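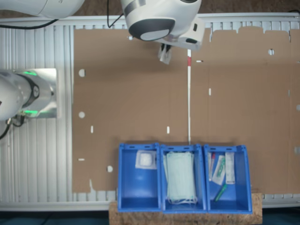
The cell stopped at 1,809 cycles. I know the number because the counter on the tablet is the first thing I look at when something goes wrong, and this time it had gone wrong while I was in the kitchen rinsing a mug.

When I got back, one of the arms had its fingers jammed down at the back of a blue bin, the bin had tipped up on its front lip, and the controller was showing a protective stop. No smoke and no noise. There was a face mask hanging from the gripper by one ear loop and a second mask hanging from the first. The board under the bins had shifted toward me by the width of my thumb.

I've been working on this for most of the summer. The job is kit packing for Dotdale, a small outfit that sends first aid supplies to schools and sports clubs. They want the loose items picked out of bins and put into pouches: gauze, masks, sample tubes, a few other things in sterile wrap. The items weigh almost nothing and they're mostly soft or slippery, so it is a harder job than it sounds. I do the picking and my contact at Dotdale does the complaining, and it works well enough.

I wrote up the first half of the project in August, so I won't go over the whole setup again. The short version is that the arms are mounted on an aluminum frame and share one work surface. The surface is cardboard. The bins stand on a piece of OSB at the front. A planner called Pokari decides which arm goes where, and I wrote the part that decides what to pick.

What happened

The log is clear up to a point. The arm went to the mask bin, closed its fingers on the top mask and started to lift. The force reading climbed faster than it should have for something that light. Then it dropped back, and the lift carried on. My code took that as a good pick, and the arm began its move to the side.

What I think was going on is that the ear loop of the top mask had gone through the ear loop of the one under it. That one was caught in turn, either on another mask or on the edge of one of the small cutouts in the bin's rim. I can't say which. By the time I was standing there everything had been pulled around, and I made it worse by reaching for the bin before I took any notes.

So the arm moved sideways with a chain of masks attached to the bin. The bin slid, then tilted. The force went up again, this time past the limit for a light item but under the limit for a protective stop. My code has a rule for that case. It says to go back down, open the fingers and try again.

It went back down to where the bin used to be. The bin was now tipped and its back wall was under the fingers. That was the contact that finally tripped the stop.

The rule did exactly what I wrote. I wrote it in June for the gauze pads, which sit flat and don't hang on to each other. For gauze it's a fine rule. I copied it over to the masks without thinking it through.

The part that bothered me more

A bent bin isn't much of a problem. I have more of those. What bothered me came afterward.

With the arm in protective stop, I reached in to free the masks. I'd been told long ago, and have told other people since, to press the emergency stop before putting a hand anywhere near the arms. I didn't press it. One arm was stopped and I could see it was stopped, and in my head that meant the cell was stopped.

It didn't mean that. A protective stop on one arm halts that arm. The others were waiting for a message from Pokari that the mask pick was done. Pokari has a timeout on that wait. I had set it to 40 seconds. After 40 seconds it gives up on the missing arm, marks the task as failed and hands the next task to whichever arm is free.

I was untangling the second mask when the arm on the left started to move. It was going slowly, because I keep the speed at 32 percent when I'm working alone, and it was headed for a different bin. It didn't touch me. I pulled my hand back and hit the stop with the other one. The arm had traveled less than a foot.

I turned everything off at the wall after that and went outside for a bit.

There are two separate faults in there and I have tried not to blur them together. The first is that a stop on one arm wasn't wired to stop the rest. The second is that I reached in without pressing the button. If the first had been right, the second wouldn't have mattered that evening. It would have mattered some other evening.

How it ended up wired like that

When I had only one arm there was nothing to wire. The second came from Ververidis, the dealer I've bought most of my parts from, and I hooked its emergency stop into the same button. That part has always worked. One button, everything stops. I tested it when I installed it and I tested it again the day after this happened.

The protective stop is a different signal. The controller raises it by itself when it sees a force or a position it doesn't like. It comes out on its own terminal, and on mine that terminal wasn't connected to anything. I had relied on the software to notice. The software did notice, and then it did something unhelpful with what it knew.

My note from the day I put in the second arm says "link p-stop outputs, later." I found it when I went looking through the notebook for something else.

What I changed

The protective stop outputs now run to a safety relay, a plain Belero unit with a manual reset. Any arm that stops itself takes the others with it, and nothing moves again until I press reset, which sits outside the frame where I can't reach it with a hand in the bins. It took an afternoon, most of it spent stripping wire.

I tested it by blocking each arm in turn with a foam block on the end of a broom handle. Every arm stopped the rest. I did this at low speed first and then at the speed I use for real runs.

The timeout in Pokari is gone. If an arm doesn't report back, the planner now waits and the tablet beeps. I thought about keeping it with a longer value and decided against it. There's no number of seconds that makes it a good idea.

The retry rule now depends on the item. For gauze it's the same as before. For masks, a high force reading on the lift means the arm holds still, opens its fingers where it is, and backs straight up. Then it stops and asks me. That's slower and I don't mind.

I added a check on bin position. Before going down a second time, the code compares the bin's rim with where it was on the first try. If it has moved by more than a few millimeters, no second try. It should have been there from the start.

The OSB is now screwed to the frame from underneath. Before, it was held by its own weight and by habit.

I also started loading the masks differently. They come in boxes of 50 with the loops tucked every which way. I had been dropping a handful straight into the bin. Now I fan them out first and lay them so the loops all come out toward the front, and I put in fewer at a time. Dotdale would like to skip this step, as it uses up some of the time the robot is supposed to save. I told them I'd look for a better way once the thing has run for a while without trouble. A side grip on the folded edge might do it. Suction didn't work when I tried it in July, as the masks let too much air through.

Where it stands

I reran the mask bin by itself, standing next to it with a hand on the button. It tangled again before long. The arm let go, backed off and the tablet beeped. I pressed the emergency stop, picked the masks apart, put them back and reset. It was dull to watch and it was what I wanted to see.

The tubes and the wrapped items haven't given me trouble of this kind, but I haven't gone through their rules as carefully as I have for the masks, and I plan to do that before I let the whole set run again. The tubes are next. They roll, and a tube lying crosswise in the bin gives the fingers much less to hold than one standing on end.

There's a sheet of paper taped to the frame at eye level now that says BUTTON FIRST. I have walked up to the cell a few times since then and caught my hand going out before I'd read it.

If you run more than one arm on a shared table, go and find out what the others do when one of them stops itself. Don't read it off a diagram. Put a block of foam in the way of one and watch the rest, for longer than your longest timeout.

Posted 2022-09-04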